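Painting the basement floor gray – talk me into (or out of) a second color

bekt_ingrid
OK so I finally did it! After 8 years of bare, dusty concrete I'm turning the basement into a sewing and puzzle room, and I am so excited I can't sleep. I've got gray on the brain.
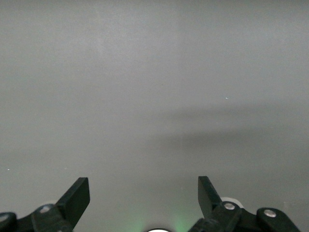
My question is about the walls. I was dead set on a warm white, but my sister Hazel thinks a whole room of white and gray will feel like a parking garage. She wants a mustard yellow on the long wall. I love mustard! But the ceiling is low and there's one tiny window on the Haverford Street side, so I'm nervous. Anybody done a strong color in a basement?

Efrain_H
Do the mustard. I did a deep rust color on one wall down in ours and it's my favorite spot in the house now, I go down there just to drink my coffee. White in a room with no daylight goes sort of dishwater by 4 p.m. whatever the can says.

strickland44
Going to disagree with Efraín. Yellow is the hardest color to get right under bulbs. Ours looked gorgeous on the card and like old soup on the wall, and it took three coats of primer to bury it. Warm white, then put your color in the curtains and the chair covers. You sew!

Efrain_H
Which bulbs, though? If they were the bluish daylight kind, that's your soup right there.

strickland44
Fine, they were. I still say curtains.

kchettiar
Before anyone buys paint – is the basement dry? Tape a square of plastic to the concrete wall and leave it for a couple of days. If there's water behind it when you peel it back, the prettiest mustard in the world is coming off in sheets. I paid $285 for that lesson.

bekt_ingrid
Did the plastic thing in January after the big thaw, both long walls, and it was bone dry! But thank you, I would have been so mad at myself.

kchettiar
Then go for it. I'm team mustard too, but take it all the way into the corners. Stopping short with a stripe makes a low room look lower.

hazelb
Sister here. I made an account for this. MUSTARD.

bekt_ingrid
Oh no, she found the thread.

olitz_fan
Small thing if you're matching fabric down there: keep one good lamp at the cutting table with a plain white shade. A yellow wall bounces onto everything and I once cut a whole quilt back in cream thinking it was white. Still love my yellow wall, would do it again tomorrow.

strickland44
See, that's a real point. Which wall is the cutting table going on?

bekt_ingrid
Opposite the mustard, under the window. So the light would bounce right at it, hmm. I could swap it with the puzzle table – that one only has to hold a 2000 piece lighthouse and my cat. Getting two sample pots this weekend and I'll paint big squares by the stairs. Hazel is bringing donuts and, I'm sure, opinions.

hazelb
Both.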